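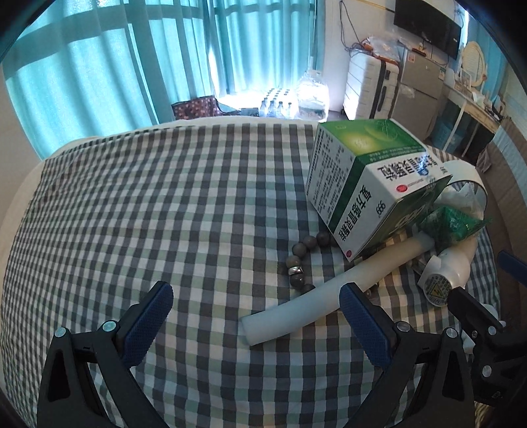

How do you teach a robot to pick things up?

Have a go at something for me. Find a pencil, put it on the table, and pick it up again. Easy! Now do it again, but this time tell me exactly how you did it. How wide did you open your fingers? When did you start to close them? How hard did you squeeze, and how did you know when to stop squeezing?

If you're now staring at your own hand and feeling a bit puzzled, welcome to my job. My name is Leif and I teach robots to tidy up. Well, I help to. My bit is mostly the picking up and putting down, and I've been doing it long enough that I now look at everybody's bedroom floor and think "ooh, good practice, that".

Telling a robot what to do

A robot arm is really a lot of motors joined together. Each motor can turn a bit this way or a bit that way. So one way to get a robot to do a job is to write down every single turn, in order, like a very long and very boring recipe. Turn the shoulder this much. Bend the elbow that much. Close the fingers. Lift.

In a car factory that works brilliantly. The same door comes along in the same place all day long, so the robot can do the same moves all day long (and robots never get fed up, which is handy).

A bed with a heap of odds and ends on it is much harder! Things lean on each other. A box might be standing on its end, or tipped over, or halfway under something else. Beads go wherever they like. If I wrote a recipe for picking up one box in one spot, and then you came along and nudged the box with your elbow, my recipe would be useless and the robot would proudly pick up a handful of air. I have seen this happen. The robot even carried the air across the room and put it down very gently.

Showing instead of telling

Think about how you learned to tie your shoelaces. I bet a grown-up didn't hand you a list of instructions. They knelt down and showed you, probably lots of times, and you watched and then you tried it yourself.

We can do something like that with robots. We call it learning from demonstration, and a demonstration is just a fancy word for showing somebody how it's done. There are a few different ways to show a robot, and I'll tell you about the three I know best.

Way number one: hold its hand

With some robot arms you can switch the motors to a floppy setting and then push the arm about yourself. You take hold of it near the end, pull it over to the cup, close the fingers, lift it up, and all the while the robot is remembering how its own joints moved. It's a lot like when somebody puts their hand over yours to help you draw a letter.

It's a lovely way to start, and it makes my shoulders ache something terrible. Robot arms are heavy, even the floppy ones! My friend Sólveig Oddsson can do it for much longer than me, but she rows at weekends so I don't think that's fair.

Way number two: remote control

The second way is to drive the robot from somewhere else. You might have a games controller, or a pair of small arms that you move with your own hands while a big pair copies you. We have a set like that called Stamura. I move the little arm left, the big arm goes left. I pinch with the little one and the big one pinches too. It feels a bit like being a giant.

The tricky thing is that I can't feel what the robot is touching. When you pick up an egg your fingers tell you "careful, careful, that's enough". With Stamura I've only got my eyes to go on, so I have to watch very closely and go slowly. The first time my son Skarphéðinn had a turn he squashed a jam tart completely flat, and then asked if he could do another one.

Way number three: borrow the robot's fingers

This one's my favourite. You leave the big robot out of it altogether, and you just carry its hand!

A robot's hand is usually called a gripper. Lots of grippers have only two fingers, which we call jaws, and they open and shut a bit like the tongs you'd use for salad. So you can hold a gripper like that in your own hand, fit a camera to it, and go off and pick up real things in a real room. The camera looks out over the jaws, so it records just what a robot would see if the gripper was on the end of its arm.

Some people use one gripper and some use two, one in each hand. Two is good when a job needs one hand to hold something still and the other to pull, like getting a lid off a tub. It takes some getting used to! You've got four fingers altogether, and none of them is a thumb.

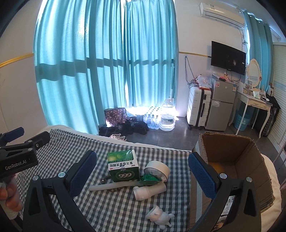
When I'm showing a robot how to pick something up, I try to do it the way a robot could manage. That means no cheating. I'm not allowed to give the box a sneaky poke with my knee, or blow on a bead to make it roll closer. Everything has to happen with the jaws. If I bring them in from the side, the robot will learn to come in from the side, so I'd better make sure that's a sensible way to go.

Have a look at the ends of the jaws and you'll see blue pads with a bumpy surface. Rub your finger along the sole of your trainer and you'll feel the same idea. A bumpy surface can help to stop things slipping. Smooth plastic pipe can be slidey, and so can a shiny packet, and a little round bead is about the rudest thing you can ask a gripper to hold, because it touches the pads in such a tiny spot.

Why such a funny mixture of things?

A cold medicine box, a long white pipe, a string of beads... you'd never find those next to each other in a shop! But a mixture makes very good practice. A box has flat sides, so the jaws can close on it nicely if you line them up. A pipe is long, so if you grab it near one end, the other end droops or swings round and knocks into its neighbours. Beads on a string change shape every time you touch them. A bag made of mesh is soft and squishes. And a crinkly foil packet is shiny, so it can look different to a camera when you move even a little bit.

(One quick serious thing. If you ever want to practise picking things up at home, please leave medicine boxes for the grown-ups. Use socks. Socks are excellent.)

The sheet matters too. If every lesson happened on a plain white table, the robot might decide that picking up only works on plain white tables. So it's good to have checks, stripes, carpets, sunny rooms and gloomy rooms. Bright curtains and suitcases in the background are useful as well, and the robot has to work out that they've got nothing to do with the job.

How many goes does it take?

Lots! For one of our jobs, which was putting small things away into a box, we collected 3,513 goes. My friend Kyrylo Fedoruk did more than 500 of them himself, and he told me he was picking up beads in his dreams.

Every go is a little different, and that's what we want. Sometimes the box is on the left. Sometimes it's lying on its side. Sometimes I come in a bit wonky and have to back off and try again, and we often keep those ones, so the robot can see what to do when it goes wrong. We do throw some out. We binned 138 from that job, mostly ones where I'd put my hand over the camera, I'm sorry to say.

What happens to all those goes?

They get fed into a computer program that looks for patterns. At each tiny moment it has a picture from the camera, and it also knows what the jaws did next. Picture, then move. Picture, then move. After an awful lot of those, it starts to make good guesses. When things look like this, the person usually goes down a bit. When they look like that, the person usually closes the jaws.

Guess is the right word, too. The robot doesn't know what a box is, or what beads are for, or that you'd be sad if it dropped your favourite mug. It has just got good at guessing what a person would have done.

Then we let it try. Our robot is called Dralum, and on its first morning of proper testing we gave it 36 tries at picking up a small carton. It got the first one and we all cheered so loudly that somebody came in from next door. It missed the next five. By teatime it had got a bit more than half of them, and we had a long list of things to show it again, starting with cartons that have fallen over.

Try it yourself

You'll need a pair of kitchen tongs, a friend, and a heap of things that don't mind being dropped. A sock, a spoon, an empty box, a toilet roll tube and some string would be a good start. Tip them all out on a bed or a rug.

First, one of you is the robot and holds the tongs with your eyes shut. The other one is the teacher and can only use words: left a bit, down, close, up! See how long it takes to get the sock into the box.

Now swap, and do it the other way. The robot keeps their eyes open and watches while the teacher picks up the sock with the tongs three times, and then has a go at copying. Was it quicker?

Then mix up the heap and try again with the string. Skarphéðinn and I did this in July on the living room floor, and his best trick was to pinch the string right in the middle so both ends hung down. I'd been grabbing it by the end all that time. I went in to work the next day and tried his way with the beads.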